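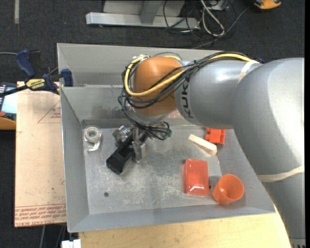 **Figure 9.1** A sheet-metal bin with sloping walls. The floor has many scuffs and scratches.

# Chapter 9: Bins and Small Parts

A bin is a simple thing, but a store depends on it. In this chapter we study how the shape of a bin helps us to keep small objects together and to take them out again. At the Petchrat store, 542 bins are in daily use, and each one may carry up to 60 kilograms. Before you read section 9.1, look at the walls in the figure and write down why a slope can be useful.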